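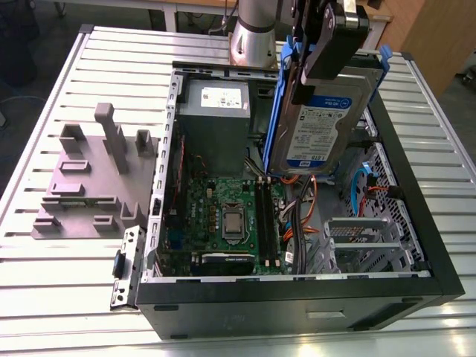 Computer refurbishment bench opens at Entwistle

Aug 31, 2026

The Jedus Reuse Workshop has opened a second bench for the dismantling and repair of desktop computers at its Entwistle site. The bench will take machines withdrawn from offices and schools in the Fodness area, which until now were sent to the main workshop at Dirkedness.

Some 59 desktop computers have been accepted for the first intake. Each will be opened and inspected, and parts suitable for further use, including hard drives, memory, graphics cards and power supplies, will be tested separately. Drives held in plastic caddies are to be kept together with their caddies, as replacements for older cases are difficult to obtain.

All hard drives will be erased before being fitted to another machine. Drives that cannot be erased will be destroyed on site and a certificate issued to the donor. Metal cases and brackets with no further use will be passed on for recycling.

Organisations wishing to donate equipment should complete the collection form, available from the Entwistle reception desk, and allow 17 working days for a reply. Monitors, printers and laptops cannot be accepted at present. The workshop expects to review this position in January.

Collections from Dirkedness will continue unchanged. Donors who have already arranged a delivery there need take no further action.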